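The handling code at Draltodham

Most workplaces that collect hand-guided gripper recordings have a rule about privacy and a rule about batteries. Fewer have one about crockery. Trelden, which runs household task sessions out of its Draltodham centre, brought in a written handling code in August, and two other outfits, Stuvo and Farah, have since adopted it with small changes.

The code runs to 13 clauses on two pages. Seven of them deal with how an object is held, and the rest cover the room, the operator's breaks and the labelling of files. It is dry reading, and operators are expected to know it before their first session.
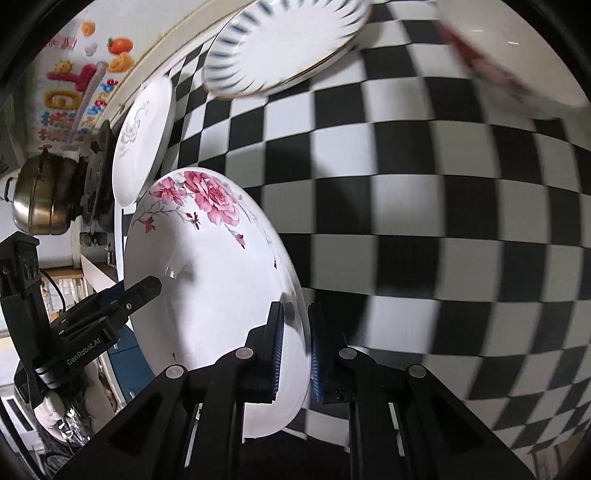 Grip placement takes up the longest clause. A plate must be held at the rim or across it, with one finger on each face, and the pads must be the only part of the tool that touches the glaze. With a plate like the peony one, gripped from below between ribbed blue pads, the operator checks the pads for grit first, as a single grain will mark porcelain. When a second gripper comes in from the side, the first keeps its hold until the other has closed. Letting go early is recorded as a fault even if the plate survives.

Speed was harder to settle. An early draft set a fixed limit, but operators found it unworkable in small kitchens, and the final wording asks for "a pace at which the operator could stop". Stuvo has kept that line. Farah has replaced it with a short practical test, repeated every two months.

Chipped pieces are withdrawn the same day and logged by shelf.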